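Small Spaces Forum > Laundry, Cleaning & Storage
Topic: Anyone else given up on folding? (long, sorry)
Started December 2023

pinebarrens_jo
Ok so I need a sanity check. My husband and I moved into a one bedroom in August and the closet is maybe big enough for a broom and a grudge. We have one dresser, four drawers, two each. For the last month I have been washing everything, dumping it on the bed, and then at bedtime moving the pile to the chair. In the morning it goes back to the bed. I'm basically a forklift.

So last weekend I quit folding. Underwear, socks, pajamas, gym stuff, all of it just goes into the drawer in a lump and I shut it. It took me three minutes! My mother-in-law saw the drawer and went quiet in a way I did not enjoy. Is this a system or have I lost it? What do you all fold and what do you just cram?

mudroom_marty
Cram the socks, fold the shirts. A cotton T-shirt that has been at the bottom of a lump for a week looks like a road map and then you're ironing, and ironing is ten times worse than folding ever was.

I have a Zamani dresser with deep drawers and I file my shirts standing up like records. Got 50 T-shirts in one drawer (yes my wife has comments about the 50).

tallulah_b
Marty I'm going to disagree with you hard. I have three kids and I haven't folded a kid's shirt in two years. They're at recess by 10:30 and there's yogurt on it anyway. Each kid has a bin for tops and a bin for bottoms and that's the whole program. Adults who go to an office can do what they like.

mudroom_marty
Kids, sure. Jo didn't say anything about kids. She has a husband who presumably wears collars.

pinebarrens_jo
He wears the same gray hoodie in rotation with a second gray hoodie.

Panagiotis Katsaros
I sign with my real name because I'm old. I ran a dry cleaners for a long time and I will tell you what makes wrinkles. It is leaving things in the dryer after it stops. Take them out right away, give each one a good snap, lay them flat on top of each other, and you can fold tomorrow if you want. If they sit balled up while they're warm you have set the creases and no drawer is going to save you.

Also please stop overloading the machine. I see people push the clothes down with a foot.

tallulah_b
I feel personally attacked about the foot thing.

quietcorner88
Jo, the problem might be the pile and not the folding. What worked for me was sorting right when it comes out and never letting it become one big heap. Pulling one thing at a time off a mountain is what kills my will to live.

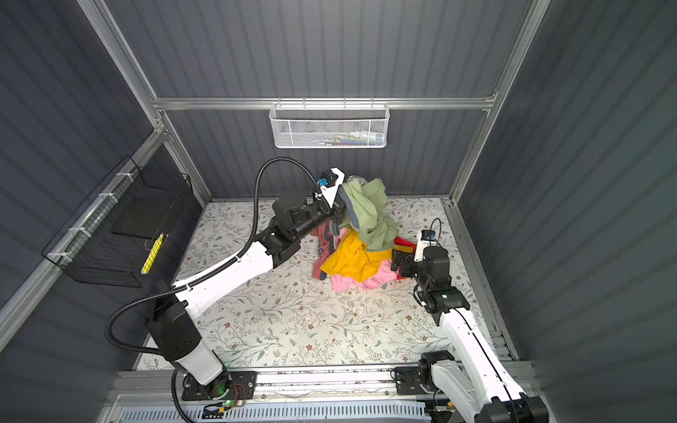 My order for getting through a heap

1. Big stuff first. Sheets, towels, sweatpants. The pile shrinks fast and you feel like a hero.

2. Hanging stuff next, straight onto hangers. I keep a bunch of the thin Brorier ones on the doorknob so I don't have to walk to the closet.

3. Shirts after that, folded in half the long way, then thirds. It doesn't have to be pretty.

4. Socks and underwear last, and those I cram. I'm with Jo on this one.

One load takes me the length of a sitcom if I skip the ads.

mudroom_marty
Big stuff first is backwards! Sheets are the worst part. I do those at the end when I've stopped caring.

quietcorner88
If I leave the sheets for the end they live in the basket until spring.

pinebarrens_jo
How are you people folding fitted sheets? Mine goes in the drawer looking like a brioche.

Panagiotis Katsaros
Put one corner inside the other corner, then the other two the same way, then lay it on the bed and make a rectangle. Or own one set, wash it in the morning and put it back on at night. My wife prefers the second method.

tallulah_b
Brioche gang over here. Nobody's inspecting my linen shelf.

pinebarrens_jo
Ok, update. I hung all the shirts, crammed the rest, and put a Skelletti over-the-door rack up for the hoodies. The chair is a chair again and I'm sitting in it. Mother-in-law is back next week so I may fold the top layer of each drawer for show.

mudroom_marty
That's fraud and I support it.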